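# Household Notes: Water Butts, Watering Cans and Dry Spells

Revised 28 Aug 2021

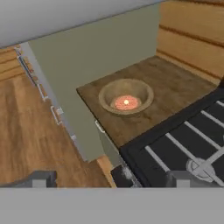
Residents of Usstead and Partington are asked to read these notes before fitting a new water butt or moving an old one. They apply to all gardens on the Trident estate and replace the sheet issued with the spring newsletter.

## Siting the butt

Place the butt beneath a downpipe that serves a good stretch of roof. The base must be level and firm, and paving slabs laid on compacted hardcore are suitable. A full butt of 300 litres weighs 300 kilograms before the weight of the container is added, and it should never stand on loose bricks or bare soil. Raise it high enough for a watering can to pass under the tap.

Lids should be fitted at all times and fastened where children or pets use the garden.

## Keeping the water fresh

- Empty the butt once a year and scrub the inside with a stiff brush and plain water.
- Clear leaves from the gutter before they reach the downpipe. A mesh filter will catch most of what remains.
- Do not use stored water on seedlings. Mains water is safer until the plants have been potted on.
- Water that smells stale may still be used on established shrubs and lawns – it should be kept off salad crops.

## Watering in August

Water early in the morning or in the evening. Apply it slowly at the base of each plant, and allow it to sink in before adding more. Containers dry out faster than borders and should be checked daily in warm weather. Push a finger into the compost to the second joint; if it feels damp at that depth, leave the pot until the next day.

Newly planted trees need a thorough soaking once or twice a week during dry weather. Mulch laid 3 inches deep will slow evaporation, but it must be kept clear of the trunk.

## Larger tanks

The Ustum allotment site has a shared tank holding roughly 4,000 litres. Plot holders may fill cans from it but may not attach hoses. The level is read at the end of each month, and the last reading was 3,785 litres. Should it fall below the red line, cans only may be filled before noon – a notice will be fixed to the gate.

Faults with the tank or its tap should be reported to Przemysław Kaczorowski, Site Supervisor, Ustum Allotments. Please give the plot number and state whether the tap can still be closed by hand.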